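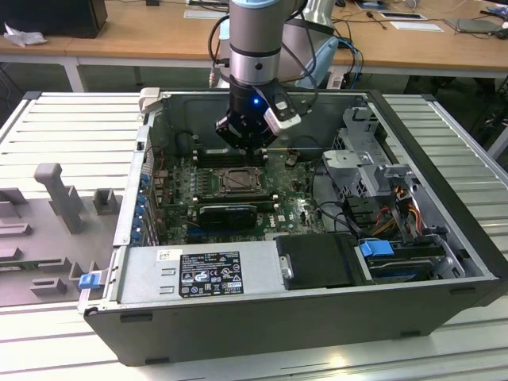

*Open tower on its side, gripper over the memory slots.*

**Ticket 676 – Menon: question posts lose their picture on save**

Status: open, workaround in place
Component: upload handler, Grovavow storage

## Symptom

Member picks a photo, types a question, presses Post. The question goes live with no picture. The browser console shows a 400 from the upload endpoint, but the form ignores it and saves the text anyway. Seen in two browsers, logged in and as guest.

## Log

**Saturday, 9:10** – Reproduced on staging with any photo over 2 MB. Smaller files go through. The configured limit is 20 MB, so the size check is not what rejects them.

**9:45** – Handler splits larger files into parts and sends them to Grovavow. The last part arrives without its checksum header. Grovavow refuses it, correctly.

**10:30** – Rolled staging back to the previous Rarkik release. Uploads work. Header is dropped by the new proxy rules.

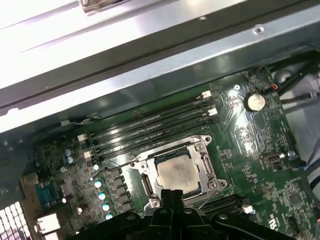

**11:20** – Thumbnails checked while in there. The resizer falls back to its lowest quality setting when the original is missing a part, and the result gets cached. Fine detail suffers most: the white latches at the ends of the empty memory slots are the kind of thing a member asks about, and at that setting they smear into the board. Cache has to be cleared after the fix or the bad copies stay.

**13:05** – Query for questions saved without a picture since the release: 2305. Text and answers are intact. The originals were never stored, so members will have to upload again. 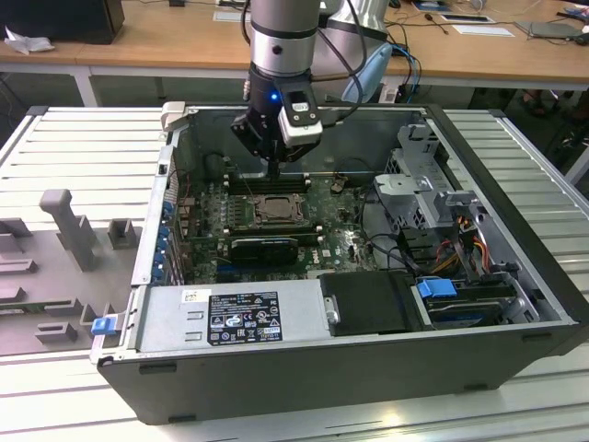
## Workaround

1. Set `split_uploads: false` in the Prundis config.
2. Restart the upload workers.
3. Clear the thumbnail cache.

## Still to do

- Add the checksum header to the proxy allow list
- Block Post when the upload returns an error
- Draft the notice to affected members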